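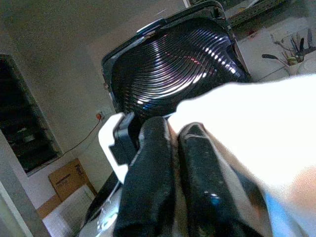
How Does a Robot Learn to Do Chores?

You may have seen a video of a robot folding a shirt or fixing somebody's lunch. Maybe the video had cheerful music. Maybe the title said the robot "taught itself." Before you believe that, it's a good idea to ask a question: taught itself from what?

In most cases the answer is a big pile of examples. People made those examples, one at a time, and it was slow work. This page is about that work, and about some of the things grown-ups say about it that you should think hard about.

What is an example?

Say you want a robot to open a waffle maker. You know how to do that already. You grab the handle and lift, and the lid swings up. You don't think about how hard to squeeze.

A robot has to be given all of that. One way is for a person to steer the robot's arm through the whole job while a computer saves everything. It saves what the cameras saw. It saves how each joint bent and when the fingers opened or closed. One try, from start to finish, is one example. Some people call it an episode or a demonstration. Those are longer words for the same thing.

A camera near the robot's fingers gets a close look at the handle. It also gets a very big view of the fingers themselves, which can hide part of the job. So there is often another camera higher up, where it can see more of the room.

How many examples does it take?

More than you would like. Suppose a team wants 200 good examples of one chore. They may have to throw some away. The fingers slip, or the person steering sneezes, or the computer forgets to save. If each try takes 3 minutes, then 200 tries is 600 minutes, and that is ten hours of doing the same chore again and again. It doesn't count the time spent putting everything back where it started.

Somebody has to close that lid every time, too. Videos with cheerful music usually leave this part out.

Why not just do it once?

Because a learning system is very good at copying and not very good at guessing what you meant. Show it one waffle maker in one spot, and it may learn to reach for that spot. Slide the waffle maker over by the width of your hand and the robot might grab air.

So the people collecting examples change things on purpose. They move the object. They turn it a little. They switch on a lamp or pull down a blind. Shiny things are a special pain, since a bright streak of light on a black surface looks different every time the camera moves.

Laundry is worse. A waffle maker keeps its shape, but a sock doesn't. Drop the same sock 16 times and you'll get 16 different lumps. Now put it in a bag with other clothes, where most of it is hidden, and ask a pair of robot fingers to pull out one thing and leave the rest.

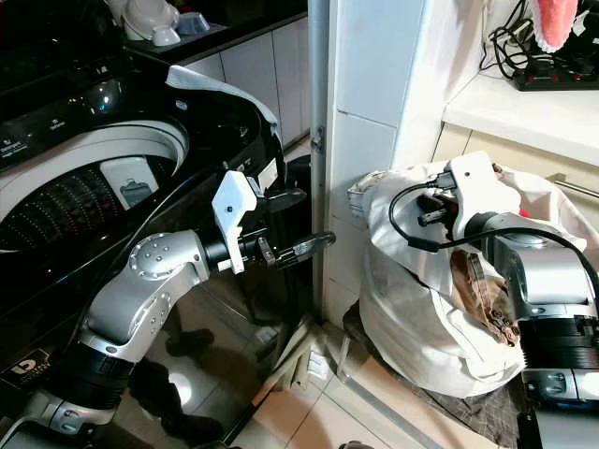 With two arms there is even more to keep track of. One arm might hold something still while the other arm pulls. If both go for the same place, they can bump into each other. The examples have to show the arms taking turns and sharing space, and the person steering has to be good at that before the robot has any chance of being good at it.

Does the robot understand laundry?

I don't think so, and I'd be careful with anyone who tells you it does. A system that has copied plenty of examples may put a shirt into a washer very nicely. That doesn't mean it knows the shirt is dirty, or that shirts belong to people, or that you shouldn't wash the one with a crayon in the pocket. If none of the examples had a crayon in it, the system has had no chance to learn about crayons.

It can also learn bad habits. If the person steering always wiggles the arm before grabbing, the robot may wiggle too. It can't tell which part was the job and which part was the wiggle.

Questions to ask when you see a robot video

Was a person steering it? Sometimes the answer is yes, and it's written in tiny letters at the end.

Was the video sped up? Look at anything else that moves, like a person walking past or a clock.

How many tries did they film? If they show one good try, ask about the others. A robot that works 180 times out of 200 still drops the ball 20 times. For socks that's fine. For glass bowls I would say no thank you.

Did they try it in a new house? A robot that has practiced in one kitchen has seen one kitchen. Yours has different drawers.

Try it yourself

You need a friend, a sock, a box and a pair of kitchen tongs.

1. Put the sock on the table and the box next to it.
2. Write down every step for getting the sock into the box with the tongs. Don't skip any.
3. Give the list to your friend. Your friend must do only what the list says.
4. Now move the box to the other side of the table and use the same list again.

Count how many times your friend has to stop and ask you something. A robot might not stop to ask. Then fix your list and see if it works with the box on the floor.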